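Home | Posts | Weather | About | Contact

I have lived in Bonesbridge for 11 years and I've stopped believing the flood alerts. My phone went off at 4 a.m. in October with the red banner and the siren noise, telling me to move to higher ground. I stood at the window in my socks and watched an ordinary rain fall on an ordinary street.

The county says the new warning system, Drudumard, reads 57 gauges along the Golar River and "learns" as it goes. Learns what? We got 30 alerts last year. The river came over the road twice, and one of those times the alert showed up after my neighbor's car was already sitting in it.

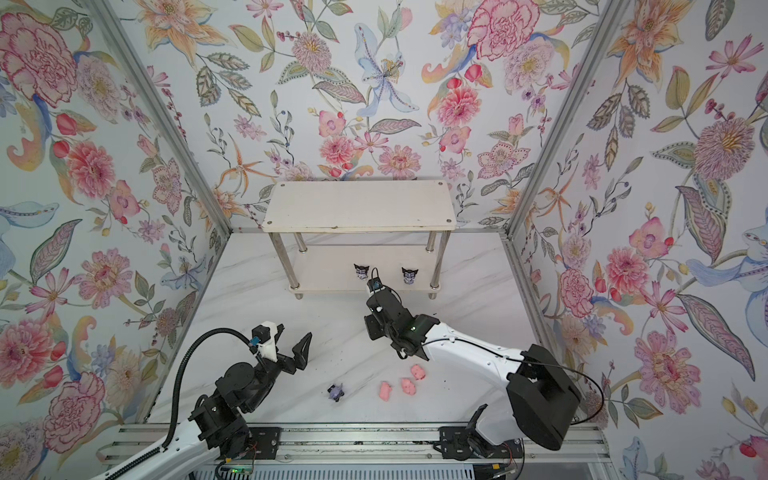
I asked at the public meeting how many of those gauges were working on the night the Haddad Street underpass filled up. I was told the data was being reviewed. That was in spring. I've since emailed twice and gotten the same paragraph back both times.

Maybe the thing will improve. I'd be more willing to wait if somebody would clean out the storm drains, which have had the same leaves in them since last fall. For now I walk down to the bridge and look at the water myself.

Contact | © Notes from Bonesbridge | Back to top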